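Visit report: Stosness water treatment works, open day

The works at Stosness opened its gates to the public on June 22, 2024, for the first time since the new filter house was commissioned. Entry was by timed ticket in groups of 40. I joined the second group of the morning, led by Siamak Moradi, the shift process engineer. The route ran from the raw water intake to the contact tank and took just under two hours, with a stop in the laboratory.

Raw water comes by gravity from the Ruvar reservoir through a single main 2,609 metres long. The main is cast iron for most of its length and was relined in sections, the last of them finished the previous August. Two coarse screens stand at the inlet. One was isolated for cleaning, so we could look down into the channel and see the rake mechanism at rest. Leaves are the chief load in autumn. In summer it is weed.

Coagulant is dosed at the flash mixer. The dose is set from raw water colour and trimmed by hand after jar tests, which are run once per shift and again after heavy rain. Moradi was candid about the colour meter, which drifts, and about the jar tests, which depend a good deal on who is reading them. The clarifiers are of the flat-bottomed upflow type. The sludge blanket was high in the second one and some carry-over was visible at the weirs. He put this down to a change in flow made earlier that morning.

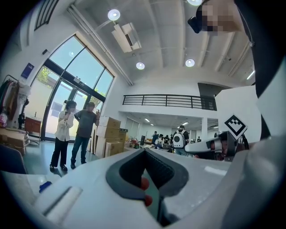 How often are the rapid gravity filters washed? Each bed is washed after 40 hours in service, or sooner if head loss or outlet turbidity passes its set point.

The filter house holds eight beds of sand over graded gravel. A wash starts with air scour, followed by a combined air and water stage, then water alone until the overflow clears. We watched one from the gallery. The air pattern was even except in the far corner, where a patch stayed still for the whole scour. Moradi thought a blocked nozzle likely and had it on the list for the next drain-down. Dirty wash water goes to a settling tank and the clear part is returned to the head of the works.

Zinhle Shezi took over for the laboratory. Samples are drawn from taps along one wall, each on a continuous run to waste, and labelled by process stage. She went through the chlorine residual test and the turbidity standards, and passed round a sealed vial of raw water next to one of final water. Questions from the group were mostly about hardness. Stosness water is soft and is dosed with lime to raise the pH before it leaves site.

The last stop was the contact tank, with a working volume of 946 cubic metres. Baffles inside keep the flow from short-circuiting. There is little to see from the roof — a row of vents, two locked hatches and a good view of the Mkhize pumping station across the valley, which lifts treated water to the upper zone.

Parking was on the grass by the sludge lagoons. Stout shoes are needed for the gallery stairs, which are open mesh. The leaflet handed out at the gate still shows the old filter house.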